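Home | Kits | Method notes | Stornus reach kit | Contact

We use cookies to remember your basket. Accept / Settings

Stornus reach kit

I get asked a lot what the Stornus kit does that a normal arm calibration doesn't, so I'll tell you how I came to build it. I was trying to teach a humanoid to reach across a desk by copying me, and it kept learning my habits instead of the task! Lovely smooth reaches, all of them landing where I like to put my hand. So I started moving the start point between demonstrations (only by a little, from a short list) and keeping the goal where it was. That's really the whole method, and the kit is the bits you need to run it.

You get the logging software, the list of start poses, a set of flat markers for the desk and my notes from the Lellstead trials. We recorded 54 reaches per start pose with 9 start poses, and trained one policy on the lot. On desks it had never met, over at Skisham, it missed by 15 mm at worst. The older policy, trained from a single start pose, was far worse on the left side and I still don't fully know why. The rerun in August gave the same pattern, so I've stopped blaming the desk.

It runs on its own logger, Trình, which comes on a memory stick with nearly 800 sample reaches to practise on. You'll want a free evening for the setup, and do read the bit about clock drift before you record anything (I didn't, and lost a morning's work).

Last updated: Oct 15, 2021 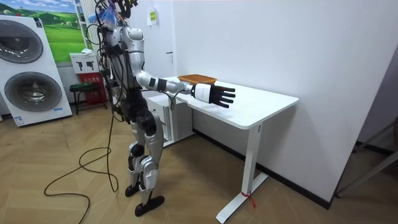

Start poses are the part people rush. My favourite from the list is the long one, arm straight out over the desktop with the fingers open and pointing forward, and the tray at the back of the desk just past the fingertips. It leaves very little room for the policy to fudge the last stretch, and if your own log looks messy anywhere it'll be there. Give that pose a few extra recordings, and keep them in a separate folder so you can leave them out of the first training run.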